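Kit bras double Tumico : quelqu'un l'a vraiment mis au travail ?

Posté par Irkgate le 7 décembre 2024

Bonjour à tous. Je lorgne le kit à deux bras de Tumico, celui qu'on livre avec les exercices de manipulation domestique (boîtes, couvercles, assiettes). Le prix de 3 368 euros me fait tousser, la brochure parle de « prise en main immédiate » — la formule m'inquiète plus que le prix.

Poste à deux bras, exercice de la boîte à couvercle : 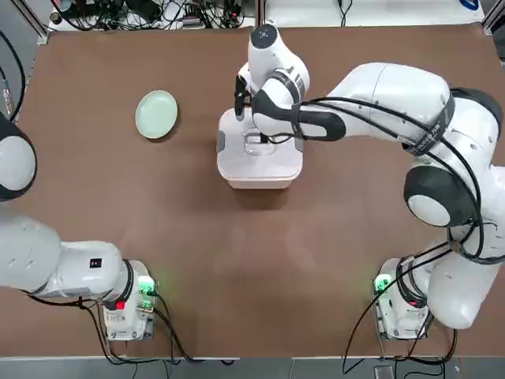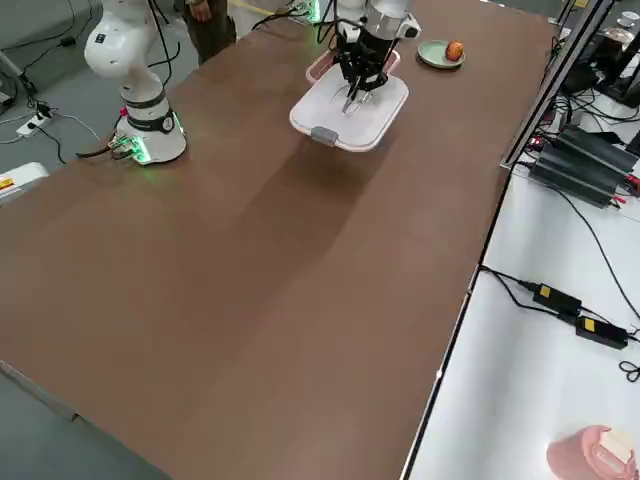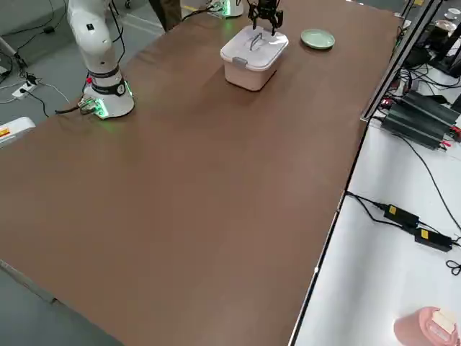 Mes doutes portent sur la pince et sur le temps d'installation. Faut-il prévoir un week-end ou une retraite anticipée ?

Zavcombe

J'ai le mien depuis mai. Installation : 14 heures, dont une bonne partie à chercher quel câble allait où, la notice étant traduite par quelqu'un qui n'aime pas les verbes. Les bras sont précis, rien à dire. Les poignées de couvercle passent bien une fois la hauteur réglée. Les loquets, c'est autre chose : sur ma dernière série de 39 essais, 10 ratés, tous sur le loquet. Demandez le support Loureiro avant d'acheter, il est en option et la brochure l'oublie. Prévoyez aussi de la place à côté de la table pour les alimentations.

Loureiro_fan

Trop cher. Moi j'ouvre mes boîtes à la main.

Irkgate

Merci Zavcombe. Je vais leur demander un devis avec le support — et une notice avec des verbes.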